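Testing two hand controllers on soft stuff: my project report

So for my semester project I wanted something that wasn't another peg-in-hole test. Everybody in our lab does pegs! I picked pillows, because they fold, they sag, and they never sit the same way twice (which is also why I almost regretted it by week two).

The question was pretty simple. We have a two-armed robot with jointed-finger hands, and we have two controllers that can run those hands. One is Fastano, which is position based: you tell the fingers how far to close and they close that far, end of story. The other is Leltum, which watches the motor current and stops squeezing when it hits a limit you set. I wanted to know which one holds on to a pillow better when you lift it by the corners, and which one is less of a pain to set up.

I ran 200 lifts with each controller. Every lift was the same routine: both hands close on the upper corners, the arms raise the pillow clear of the carpet, hold it there, and then set it back down. If either corner slid out during the hold, I marked it as a drop. I did all of this in the bedroom setup and not on the lab bench, and I'm really glad I did. A bench is flat and bright and kind of forgiving. A bedroom has a chair you have to clear with your elbows and light coming from more than one place. 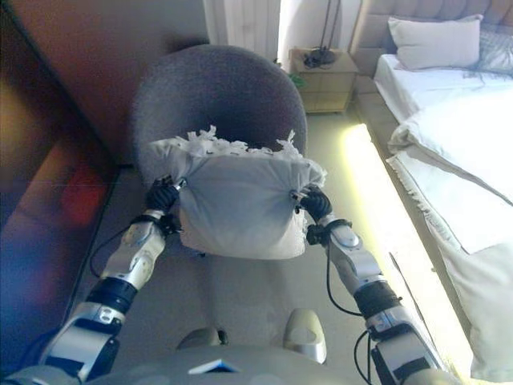
Azadeh Talebi read my first draft and asked why I only ever grabbed the corners, when a person would just scoop a pillow from underneath or hug it. She also thought I was being unfair to Fastano, as its closing distance had been tuned on a box and I never changed it for fabric.

Both good points. The corners were my choice because they test the fingers and leave the arms mostly out of it. A hug grip would have worked with almost any controller, so I wouldn't have learned much. On the tuning she was totally right, though, and I went back and redid the Fastano lifts with a tighter close. The numbers below are from the second try.

Drops with Fastano: 38. Drops with Leltum: 4. I expected a gap but wow, not that one. Most of the Fastano drops looked the same to me. The fabric bunches up between the fingers, the stuffing shifts as the pillow sags, and now there's less material in the grip than when it closed. The fingers are already where they were told to be, so they just stay put while the corner creeps out. Leltum keeps squeezing until it feels its limit again, so it follows the fabric down.

Leltum isn't all sunshine. Setting the current limit took me most of an afternoon per hand, and the left and right hands wanted different values (I still don't know why, maybe friction in the joints). Fastano was running before I finished my coffee.

If I had another month I'd try blankets and the scooping grip Azadeh brought up. I'd also like to log the finger positions during the hold, so the creeping part is measured and I'm not just going by what I saw. My lift logs and settings are in the shared project folder if anyone wants to pick this up next semester.

Recent project reports
Cable routing with the Zurkdale wrist
Sarpong camera mount: head or chest?
Folding towels with one arm
How we calibrated the left shoulder (again)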